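Visit to the Gronlow workshop in Mescombe

On Tuesday, January 17, 2023 our small group visited the workshop of Gronlow in Mescombe. We had waited for this visit since November, when the first date was canceled. The bus left us at the wrong gate, so we walked 17 minutes along the canal and came in with cold ears. They gave us tea before anything else.

Gronlow makes and repairs grippers for robots. I expected to see mostly finished products, but our guide wanted to talk about a fault, and I was glad for it.

The fault was in a series called Sokmont. A customer, the bakery supplier Jemal, used these grippers to move glass jars. After 3000 cycles one finger began to close later than the other. The delay was very small, and the software reported a good grip every time. Then one jar turned in the grip and fell from the height of a person's chest. The worker at the line had stepped inside the yellow line to pick up a lid. He was not hurt, but the glass went over his shoes.

The first report said that the worker was at fault. Gronlow did not accept this and took back 185 grippers for inspection. In 2 of them they found the same thing: a screw at the base of the finger had become loose, because the thread glue was put on when the metal was still oily. Our guide passed one of the bad screws from hand to hand. It looked completely normal to me.

Now every finger is cleaned again before assembly, and the software compares both fingers and stops if they do not agree. I asked if the stop is dangerous by itself — an arm that stops can still hold something heavy. They said the grip stays closed until a person releases it from outside the line.

After the tea we went to see grippers in the hand, with the orange ribbed pads on the fingers.

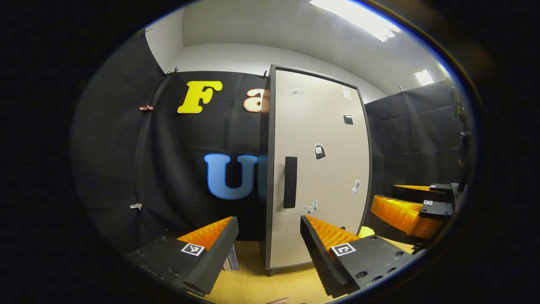 Can a loose finger be noticed before something falls? With the machine switched off, you can move each finger gently by hand and compare the play on both sides, and Gronlow now asks its customers to do this every week.

We had no time for the paint room. The bus back was full, and I stood until the station with the brochure under my arm.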